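Bromarent Puts Robot Arms on Sorting Work, Keeps Its Claims Small

05/04/2018 -- Bromarent has begun testing paired robot arms for the returns desk at Staniforth. 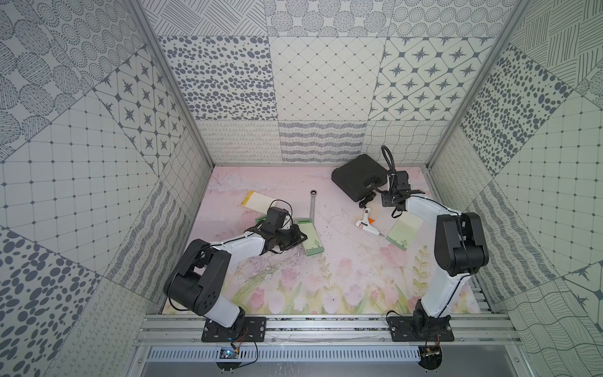
Staff there sort 344 mixed items a shift by hand. Bromarent does not say the arms can match that. A hot glue gun lying near a wrench and a few cards is still easier for a person to sort.

What it changes for staff
Baserier, which runs the desk, says all 17 jobs stay. Bromarent would like that in writing.

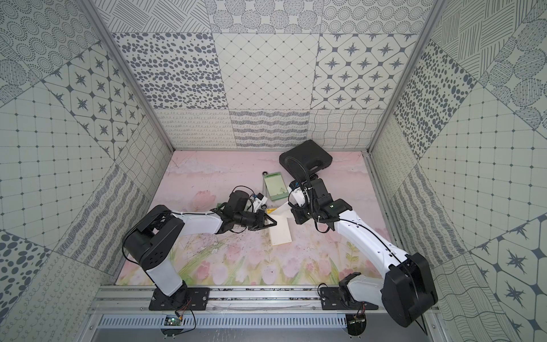
What it does not change
Paper goods remain hand work for now.

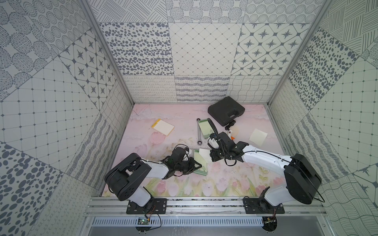 What comes next
A review is due in January. Books get their own trial -- covers bend, pages slip --
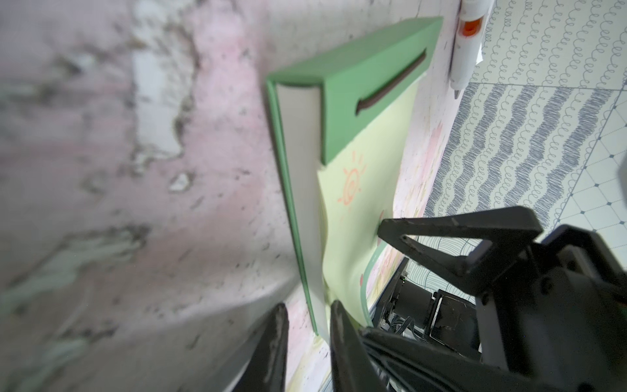
and the 13 staff who handle them will score it themselves.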